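Notebook, garment folding, December
Entry by Regula Fankhauser. Also for Nusrat, Luzius and Liesl.

Picking up from the last entry, where I had the retrained policy but no split by garment. I have the split now, and the trousers are the problem.

Data as it stands: 3,288 demonstrations with the hand-held gripper, all garments, all homes. Trousers make up 648 of those. After the trajectory check 637 are usable. The 11 that dropped out all failed the same way, with tracking lost when the gripper went in close over plain fabric and the pose jumped on the way back up. I looked at each one by hand and agree with the filter. Not worth tuning it for 11 episodes.

Baseline (call it Ballow, same name as in the config) predicts a chunk of gripper poses and widths from the wrist view only. Shirts and towels are fine. On trousers it makes the first fold, one leg over the other, and then hesitates before the second fold. It goes to the hem, comes back toward the knee, goes to the hem again. Twice on the test arm it closed on nothing and carried on as if it had cloth.

Luzius thought this was a network capacity problem. I don't think so. I went back through the demonstrations and sorted the second grasp by where people put it. Three of us collected most of the trousers and we do it differently. Nusrat takes both hems together. Johanna takes only the top layer at the hem, checks it, then goes back for the lower one. I grab a bit above the hem, which I hadn't noticed until I saw my own clips in a row. From the wrist view the lead-up to all three looks nearly the same, so the policy is being asked to copy three answers to one question. 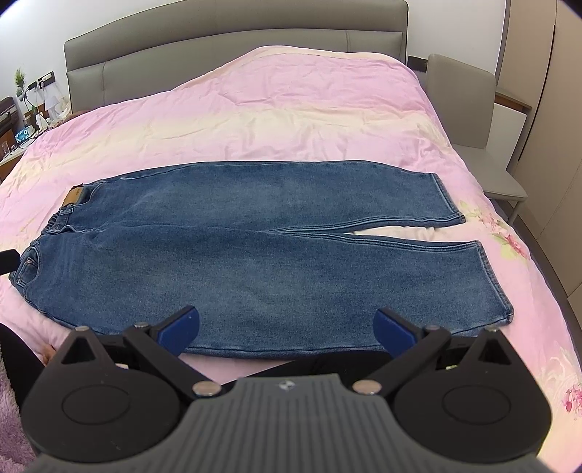
The second thing is how well the legs line up after the first fold. If the hems are even, any of the three grasps works. If one leg sticks out past the other, taking both hems leaves a corner hanging and the person fixes it at the end with a small tug. The policy has learned the tug too, but does it at random times, including on legs that are already even.

What I tried:

Run A. Same data, no changes, new seed. Same hesitation, so it wasn't a bad seed.

Run B. Relabeled the trousers episodes with a grasp type (both, top only, above hem) and gave the label to the policy as an extra input. At test time I fixed it to "both". Hesitation mostly gone. It goes straight to the hems and closes. Misses when the legs are uneven.

Run C. As B, but with the segment between the first fold and the second grasp cut so that every chunk starts from a still gripper. No better than B, and slower, with a visible stop before the grasp. Dropped.

Run D. As B, with a short history of past frames added (Pomon encoder, the small one). This one handles uneven legs better. It seems to remember which leg was longer from when it was further away, where both hems are in view. Close in, the fingertips cover a lot of what matters.

Tested D on the arm with 18 trials, jeans only, starting from a flat garment. 14 finished folded and square enough that I would put them on a shelf. Three ended with the lower leg left behind. One was my fault: I had the table height wrong after Liesl moved the mount, and the fingertips pressed into the surface. I left it in the total.

I haven't run B for 18 trials on the same pairs, so I can't say how much of this is history and how much is the label. That has to be done before anyone quotes the number. Please don't put it in the Hikberg slides yet.

Other notes:

Soft surfaces. The test table is hard. A lot of the home data is on beds, where the fingertips can push down under the cloth and scoop. On the table the same motion hits the stop. I suspect some of the missed grasps come from this and not from the policy. Need a foam layer on the table, with a duvet cover over it. Luzius says there is foam left over from the Ortner rig.

Stretch waistbands. They pull in when the garment is laid down and the waist end comes out narrower than the legs would suggest. The final fold toward the waist then lands short. Not labeled at present. Adding a yes/no column to the sheet.

Collection rule from now on, for trousers: both hems together, even if the legs are uneven, and fix the corner afterward. Johanna is going to find this annoying. Old episodes stay in with their labels.

Next: B on the 18 paired trials, then D again on foam. Liesl to measure the mount height and write it on the mount this time.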